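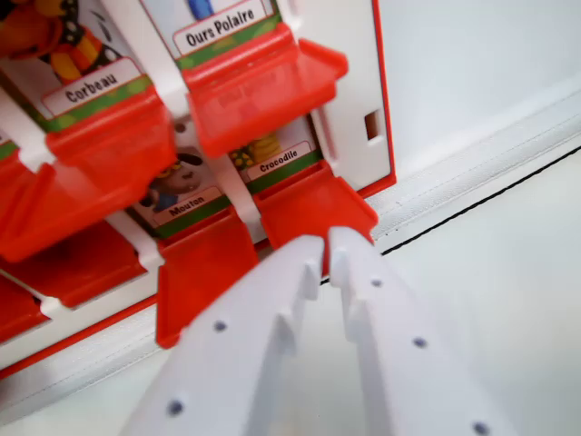

Corbeau, Ours Polaire, Mouton and Crocodile, with their red flaps folded down

How to Play the Animal Guessing Game in French (Even If Your French Is Rusty)

By Chiyo Aoki
2025-03-22

I found our French animal board at the Clekholm flea market, and I bought it before I had really looked at it. When I got home and saw names like Corbeau and Rouge-Gorge under the pictures, I wondered whether my family would ever touch it. Well, they did, and now it comes out most rainy weekends, and my kids know the French for robin, which I certainly didn't at their age!

If you have one of these flap games with animals, you can play it in French with very little preparation. You need two players, two boards, and a secret animal each. Our set came without the draw cards, so we write the names on slips of paper and fold them into a soup bowl.

Setting up

Sit across from each other with the boards back to back, so that you can't see the other person's animals. Open all the flaps until every picture is showing. Then each of you draws a slip and keeps it hidden (under your saucer works, as long as you remember it's there when you pick up your tea).

Before the first round, go along the rows together and say every name out loud. Take your time with this. Mouton, Vache, Poisson and Lion are easy to begin with. Grenouille is a mouthful, something like "gruh-noo-ee," and it gets a laugh in our house every single time. Rouge-Gorge means "red throat" if you take it word for word, and a Requin-Tigre is a tiger shark.

Asking questions

Players take turns asking one question, and the answer can only be oui or non. You can get through a whole evening with these:

Est-ce qu'il vole ? (Does it fly?)
Est-ce qu'il nage ? (Does it swim?)
Est-ce qu'il a des plumes ? (Does it have feathers?)
Est-ce qu'il a quatre pattes ? (Does it have four legs?)
Est-ce qu'il est jaune ? (Is it yellow?)
Est-ce qu'il vit à la ferme ? (Does it live on a farm?)

I use "il" all the way through, meaning "the animal," so the little ones don't have to worry about le and la just yet. If you have a French speaker at the table, by all means let them be fussier.

Closing the flaps

After each answer, close the flap on every animal that can't be the one. Say the question is "Does it have feathers?" and you hear non. The penguin, the raven and the robin all get shut. If you hear oui, those three stay open and the frog, the cow and the giraffe are among the ones to go. I like to have the kids say "au revoir" and the name as each flap goes up: au revoir, Pingouin, au revoir, Corbeau. It slows things down a bit, but it's where most of the words sink in.
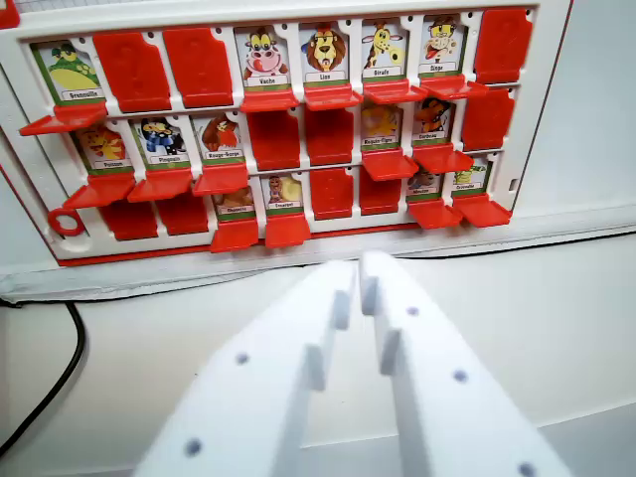 Vache, Lion, Girafe and Singe are still open in the top row, with closed flaps on either side

Color questions can start an argument. The fish on our board is orange and yellow, so is it yellow? We settled on counting any color you can see on the animal, and I'd suggest agreeing on that before you start.

Making your guess

When you think you know, use your turn to ask "Est-ce que c'est le lion ?" or whichever animal you have in mind. A right guess wins the round. For a wrong one, some families end the game on the spot, but we just close that flap and carry on.

For beginners, it's perfectly fine to ask in English and use French only for the animal names. My mother plays that way and she beats me regularly.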